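The Thursday Form
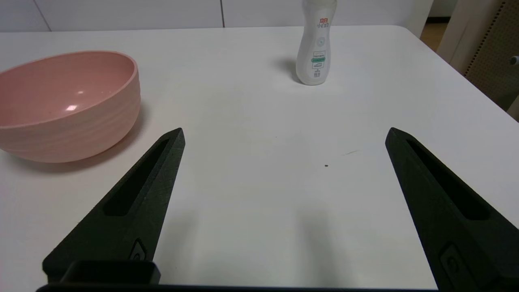 The questionnaire for the Lilta study had twenty-two lines and a smiling sun in one corner, and Piyumi Thambiah distrusted the sun most of all. She had been taking the tablets since April. Every Thursday she rode the tram out to Clivusport, gave her name at a hatch, and was asked to rate her week from nought to four. They put her in the same room each time, at a white table against a white wall, and she would look at the faint upright seams in the wall panels while she tried to decide whether her tiredness had been a two or a three.

"Whatever comes to mind first," said Younes Abou Zeid, who ran the sessions and wore his lanyard tucked into his shirt pocket.

"What comes to mind first is that I'm fifty-eight and the man upstairs has bought a drum kit."

"So, a two?"

She wrote a two. It went into a computer at Vokbridge, where presumably it became part of a line on a chart, and the line would go up or down, and someone would be pleased.

She had taught chemistry for most of her life and had marked a great many experiments in which the answer had arrived before the results. She knew how it was done. You weren't dishonest about it. You read the dial again when it disagreed with you and didn't when it agreed.

Line nine asked whether she had felt "unlike herself". She had been stuck on line nine for weeks. Her joints were better, she would give them that. She could open jars. But she had also shouted at her sister over a borrowed casserole dish, and slept badly, and cried at an advert for Worku coffee in which a grandfather learned to use a telephone. Was that the tablets? The illness had made her short-tempered too, before. So had her sister, for that matter, from 1970 onwards.

"How do you tell which is which?" she asked him.

"We compare the groups."

"I know you compare the groups. I mean me. How do you tell with me?"

He thought about it properly - she liked him for that, a little against her will. "With you, we can't," he said. "Not from one form."

"And from all of them?"

"Maybe. If you always mean the same thing by a three."

She laughed, which she hadn't planned to. On the tram home she tried to work out what she had meant by a three in April. A three had been the stairs, she thought. A three had been sitting down halfway with the shopping. These days a three was lying awake at four in the morning composing letters to the council, with perfectly good knees.

The next week she brought a notebook. It was an old school one with squared paper, and she had given each day a page, with the hour she woke and what she had shouted at and whether she had been sorry afterwards. Younes turned the pages with one finger.

"I can't enter this," he said.

"I didn't suppose you could."

"There's a comments box. It takes 1552 characters."

"Who chose that?"

"I've no idea. Somebody at Vokbridge."

"And does anybody read it?"

He looked at the door, then at the notebook. "I do," he said. "I don't know about after me."

It was more than she had expected and less than she wanted. She was participant 3782, and it seemed unlikely that all the others had been given a box and a reader as well. She picked up the pen. Tiredness, a one. Appetite, nought. At line nine she stopped, and he didn't tell her to put whatever came first.

"Can I leave it blank?"

"You can. It'll send me a query."

"Then you'll have to ring me up and ask."

"Yes," he said. "Mornings or afternoons?"

"Four in the morning is usually free," said Piyumi, and went on to line ten, which was about her ankles.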